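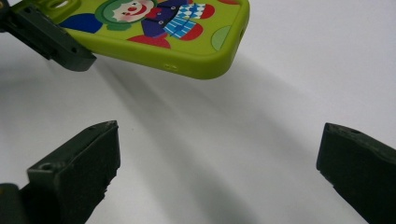 # Tandix Hands the Phone Cases to the Grippers, and the Chairs Back to the Staff

**Tuesday, July 18, 2023.** Tandix, which packs and ships phone accessories for shops that would prefer not to, has moved its returns bench over to gripper handling. Clowns are included. The lime-green silicone case with the clown on the back remains in the catalog, and the machines have raised no objection to it.

The new line, built with Zillier, runs two stations and handled 1,347 cases in its trial in April. Silicone was the hard part. It bends, it clings, and it picks up every crumb of lint in the building.

"I spent three years turning cases over to see if they were scratched," said Marcela Hrubý, returns lead. "I now spend my mornings deciding what to do with the odd ones. My wrists have sent a thank-you card."

No jobs were cut. Two people from the bench have moved to repairs and customer mail, where the customers are less flexible than the silicone. The others teach the grippers new products and overrule them when needed, a task for which there was no shortage of applicants.

"We asked the staff which part of the day they'd miss least," said Mircea Neagu, operations manager. "It was a short meeting."

Glitter cases will stay with human hands for now. The humans have been told, and have asked for this to be reviewed.

**Press contact:** Faizal Setiawan, Tandix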